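Open Shop Day at Ostcombe: Two Arms, One Booth and a Lot of Laundry

I'd been meaning to get over to the Ostcombe shared workshop since last May, when a friend from my old soldering group moved her bench there and wouldn't stop talking about it. They open the doors to visitors twice a year, and this time I finally made it. I got there early, paid my 6 dollars (coffee included, and good coffee too!), and wrote my name on a strip of masking tape like everybody else.

The building used to be a print works. You go in through a roller door at the side and you're right in the wood shop, which smells great, and then there's a corridor of lockers with people's half-finished projects piled on top of them. I saw a cello with no front. I saw a pinball machine playfield with all its lamps lit and no cabinet around it. The guy working on that one has been at it for 11 months and he was so happy to have people ask that I stood there for most of my first coffee.

But I'd come for the robots, so upstairs I went.

The upstairs room is long and bright and it's split into bays. The first one was a pen plotter drawing maps on the back of old wallpaper, and I bought one of the maps, of course I did. The next was a plant waterer called Priler that runs on a timer and a windshield washer pump. Its maker had brought a tray of very healthy basil along with it. I liked that one a lot because I could picture building it myself over a couple of weekends, and he had the parts list printed out for anybody who wanted it. Mine is now on the fridge.

Then I got to Galtix, at the far end, and that's where I spent the rest of the morning.

Galtix is Natália Aguiar's project, and she's been building it in the workshop on evenings and weekends. It's a pair of arms that handle laundry. She wants to be able to leave a basket of clean clothes next to it and come back to things folded and put away in their own little compartments. She was quick to tell me that's a long way off. Right now she's working on picking a piece of cloth up and getting it spread out between two grippers, which sounds like nothing until you think about how you do it yourself. You shake, you feel along the edge for a corner, you turn the thing over, you swear a bit. All of that has to come from somewhere!

I asked her why laundry and she laughed and said she has kids. Then she said that rigid things got boring for her. Her first build was a block stacker, and once the blocks were stacking she found she'd lost interest in it. A T-shirt lands differently every time you drop it, so there's always a new problem waiting.

We talked about dark fabric for ages. Black is a pain, she told me, because the folds are hard to pick out and a corner can vanish into the cloth behind it. She keeps a bag of dark stuff specially for practice. Pale towels are her treat at the end of a bad evening.

The other thing I hadn't thought about was slack. If the arms pull too far apart, something gets stretched or slips out. Too close together and the middle droops onto the table and you're back to a heap. She has a notebook of distances for different pieces, all in pencil with lots of crossing out, and she let me flip through it. One page just said "NO" with two lines under it. She wouldn't tell me what had happened there. 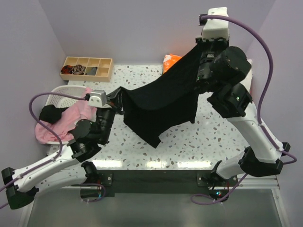 Galtix with a big black cloth held up between the grippers, and the basket and wooden organizer over on the left.

I love that organizer. Eight compartments, and for now Natália does the filing by hand whenever she needs the table clear. Getting the arms to do that part is on the list, well below folding.

If you're thinking of trying something like this, her advice was to sort your cables out early. She redid hers 2 times before she was happy with how much loose length to leave at the elbows, and she said she'd spent more evenings on that than on anything clever. She also told me to get one arm behaving before even thinking about a second. I have zero arms at the moment, so I'm well placed to follow that.

A man behind me wanted to know if it could iron. It can't.

I had lunch downstairs (lentil soup, bread, a slightly burnt brownie I'd happily eat again) and then did a quick lap of the metal shop, where a team called Bouzid was showing a homemade belt grinder. It was loud and very popular, so I only saw the back of it – and plenty of the backs of people's heads. I'll try to catch them next time.

A few practical bits if you want to go. Parking is tight, and the lot behind the building holds 50 cars and was full by ten, so come early or take the bus. The stairs are steep, but there's a freight elevator and they'll run it for you if you ask at the desk. Bring cash for the coffee and the maps. Wear closed shoes or they won't let you into the wood shop, and they do check.

I've put my name down for the beginner motor control evening. My map is going up in the hallway as soon as I find a frame the right size.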